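2026-10-15, Nekadthorpe corn exchange, facade survey

Second pass on the north front. 151 stones now logged on the Groteo sheet, 13 need replacing. Cornice joints are worse than in July, mostly at the east corner. Drawings at 1:400 are too coarse for this, ask for larger. 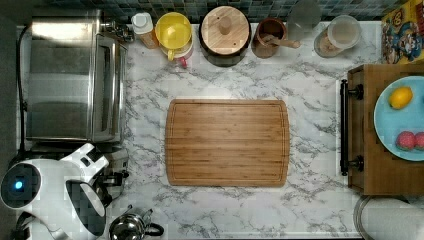 Bamboo board on the marble-patterned counter.

Zurnia quote for lime mortar came in at 3282, delivery extra. Ong sample panel still curing, leave the sheeting on.
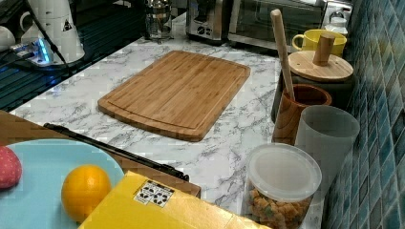

The window sills are the open question. The originals had a drip groove under the front edge and most of it has been filled with cement. New ones should get a shallow groove set a little in from the edge, like the one on the cutting board, but on the underside. Check the depth against the one intact sill on the stair side before ordering.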